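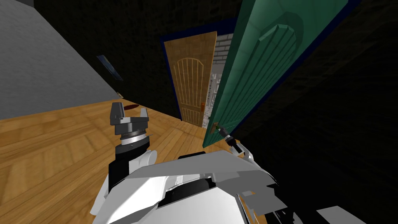 JENDBY STUDENT ROBOTICS CLUB
Minutes of the Ordinary Meeting held on August 14, 2019

Chair: Lorne Fortin
Secretary: Normand Gill
Present: 19 members
Apologies: received from two members of the Serna group

1. Minutes of the previous meeting

The minutes were taken as read and signed by the Chair. There was one matter arising. The key to the upper store cupboard has been returned.

2. Simulation project: door task

The Chair invited the Serna group to report on the door task, which the club has adopted as its entry for the January competition. The task is carried out wholly in simulation. The two-armed robot has to open the doors in a model house by their handles.

The group reported that most of its time since the last meeting had gone on the pair of doors at the end of the parquet floor, one brown and one green. The handles are close together where the doors meet, and an approach by the right arm leaves little space between one handle and the other. The meeting discussed whether the left arm should be folded away during the approach or held upright. 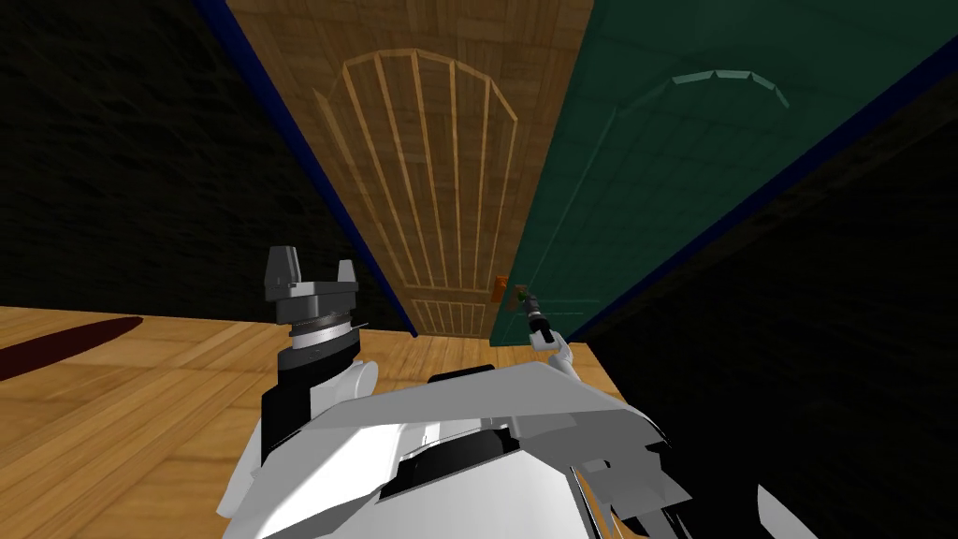

Mr Gill was of the opinion that an upright left arm hides part of the door from the head view and that this would count against the club in judging. The Serna group replied that folding the arm had so far made the base harder to turn in the narrow part of the room. It was agreed that both positions be tried and that the results be brought to the next meeting in writing.

The Lava group asked for the wrist views to be saved along with the head view in every attempt. It had found the head view of limited use for judging how far apart the fingers are and how the gripper is lined up with the door trim. The Serna group had no objection, provided that disk space could be found.

Resolved: that wrist views be saved for all attempts from this date.

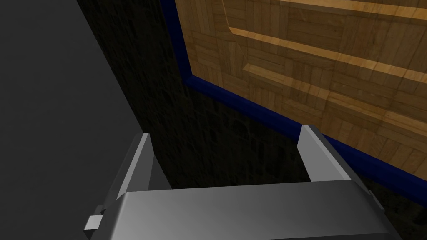 3. Computer time and storage

The Secretary reported that the shared machine, Nông, is now in use on most evenings. The present allowance is 60 hours a month for each group. The Lava group asked for this to be raised. After discussion it was agreed to leave the allowance as it stands and to let groups exchange hours between themselves, on notice to the Secretary.

Members were reminded that attempts are to be named by group and number, and that unnamed folders will be removed at the end of the month.

4. Rules for attempts

The Chair presented the draft rules. Each group is to submit 50 attempts for the internal round. An attempt is to begin with both doors closed and both grippers empty. It is to end when the chosen door has been opened or when the time limit is reached. 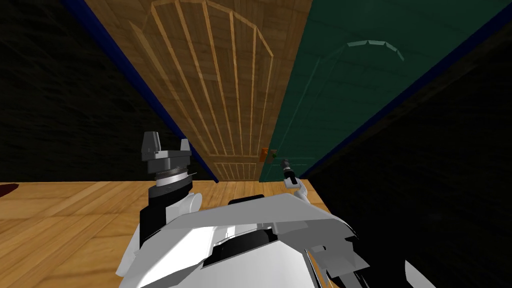 A member asked whether taking hold of the wrong handle should end the attempt. Opinion was divided. The Chair ruled that it should be recorded as a fault and the attempt allowed to go on, the point to be looked at again after the internal round. The draft rules were otherwise approved.

Action: Serna group to add the fault to the record sheet.

5. Funds

The Secretary reported a balance of 1000 in the club account. The competition entry fee has been paid. A request for a second monitor was held over.

6. Any other business

It was asked that chairs be stacked after meetings. Two new members were welcomed and will join the Lava group.

The date of the next meeting will be posted on the club notice board.

Signed: Normand Gill, Secretary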